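Grandlow Tape and Record Society
Minutes, September meeting, Tuesday, 7:30 p.m.
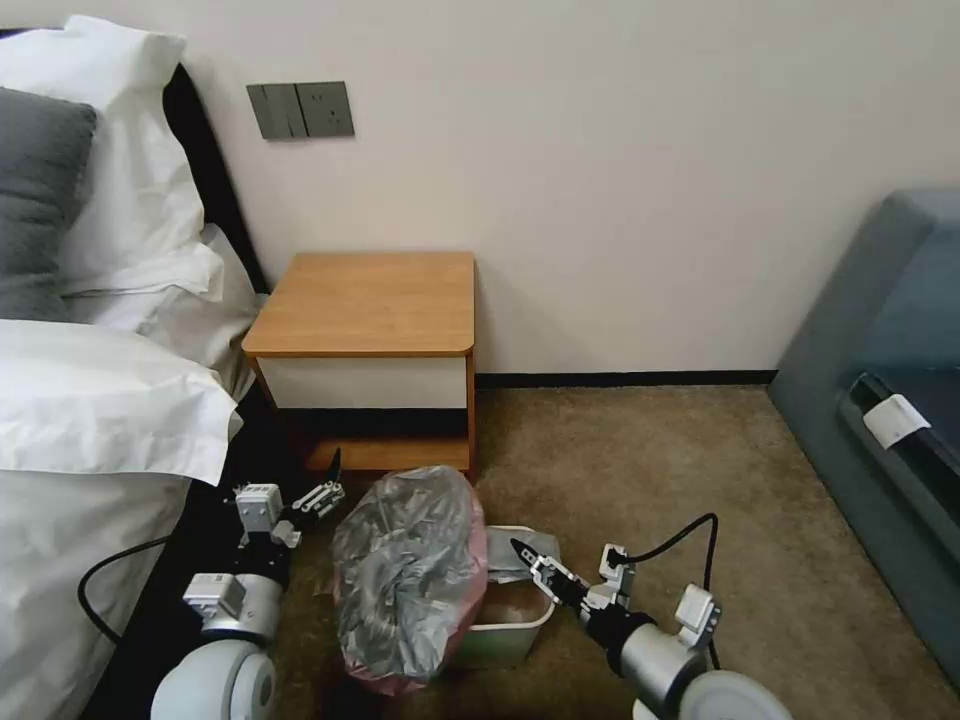
Bed and nightstand, white linens.

Hajar Belhaj in the chair. Minutes of the last meeting accepted after the word "unlistenable" was changed to "demanding."

1. Ornico reissue. Test pressings of the Brerkau double album are back from the plant. Side 2 plays well. Side 3 has a low hum, which half the room took for a pressing fault and the other half for the third track. Hajar will ask the band, if they can remember.

2. Orders. 191 paid for so far, 74 of them from overseas. Postage was quoted and there was a short silence. Agreed to raise the overseas rate before anyone else finds us.

3. Liner notes. The draft runs to 62 paragraphs and reaches the group's first rehearsal in paragraph 40. Author to be thanked warmly and asked for a shorter one. A motion to print the whole thing in very small type failed for want of a seconder.

4. Yordanov cassettes. Still in the box. Still no player that doesn't eat them. Carried over, as in June.

5. Listening session. We heard both sides of the Yordanov single at 45, then at 33, which was preferred. The sleeve gives no speed.

Any other business: the good stylus is missing again. Please check your bags.

Closed 9:50 p.m.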